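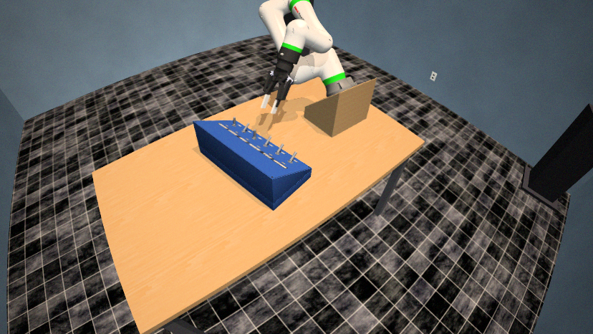

Blue-gray walls, dark floor tile, wood table (render)

Home Forums Paint and Color New Posts Search Log In

Blue-gray walls with a dark tile floor, is it too cold?

tamunoemi_u
August 6, 2019
Good evening to all. My name is Tamunoemi Uzor and I am new in this forum, so please excuse me if I put the question in the wrong section.

My husband and I have bought an apartment in the Illora building. The dining room has a dark tiled floor which we cannot change, the budget does not permit it. I would like to paint the walls in a blue-gray and keep our table, which is of light wood. My mother-in-law says that we will feel as if we eat inside a refrigerator. The room has one window and it looks to the north.

I have tried two colors from Grakero on a piece of cardboard. The first is named Stistumance and is more blue. The second is almost only gray. In the morning I prefer the first one, and in the evening with the lamp I prefer the second. How do you decide in such a case?

plasterdust
North window plus dark floor plus blue wall. Your mother-in-law has a point. I painted a north room in a cool gray once and lived with it for 12 months before I gave up. Go with a warm white and put the blue in the curtains.

adesuwa_e
I do not agree with plasterdust, with respect. I have lived with blue-gray walls since last September, also with a north window, and I find them very calm. What makes a room cold is, in my experience, the lamp. We had a bulb with very white light and everybody looked ill at dinner. I changed it for a warmer one and the walls looked like new walls.

The wood helps also. A light wood with a little orange in it stands well against blue, much better than a gray wood or a white table. 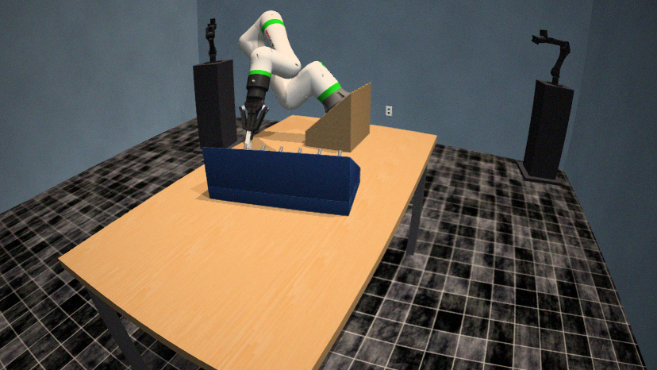 So I would keep the table as it is, and please do not stain it darker to match the tile. My sister did that with hers and now the whole room is at the level of the floor, if you understand what I mean. Everything is heavy. If the top is dry, give it a clear oil and nothing more.

About the cardboard – paint a bigger piece, and move it from wall to wall during the day. The wall next to the window is always darker than you expect, as the light does not fall on it.

Adesuwa Ekwueme

plasterdust
A bulb won't fix noon in January. That's all I'll say about it.

Well, one more thing. What's the ceiling? If it's bright white and the walls are mid blue, you get a hard line all the way around. Take the wall color, cut it way down with white, and use that up top.

mrs_halfgallon
Is the tile shiny or matte? Shiny tile throws the wall color back at you. I had that in a hallway and the blue looked twice as strong.

Also check the can before you buy. I've had Grakero cans from different batches that didn't match. Mix them all in one big bucket first.

tamunoemi_u
Thank you for so many answers. The tile is matte. The ceiling is white and I did not think about it at all, I only thought about the walls.

I went today to the Eze shop and the man there mixed for me a small pot, which is Stistumance with half of the color. On the cardboard it looks between my two choices. He wrote the number 1577 on the lid so that he can mix it again. The bulb I have changed too, and Adesuwa is right, the difference is big.

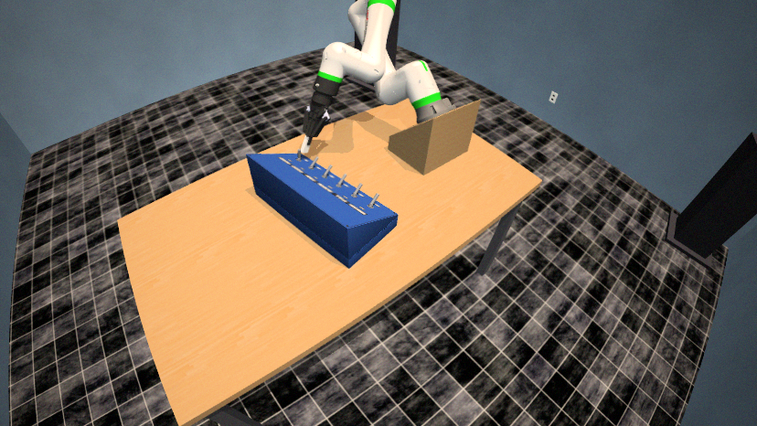 Light wood top, gray metal leg, dark tile.

adesuwa_e
Half strength is a good idea. Wait until you have seen it on a rainy day, and then buy the rest.

plasterdust
Half strength I can live with. I'd still do the ceiling.

tamunoemi_u
I have a question about the ceiling then. If I use the same pot with more white, should the paint be flat, or with a little shine as on the walls? The shop had only the flat one, and it is on discount until the 21.

mrs_halfgallon
Flat. Shine on a ceiling shows every bump. And do it before the walls, so the drips don't matter.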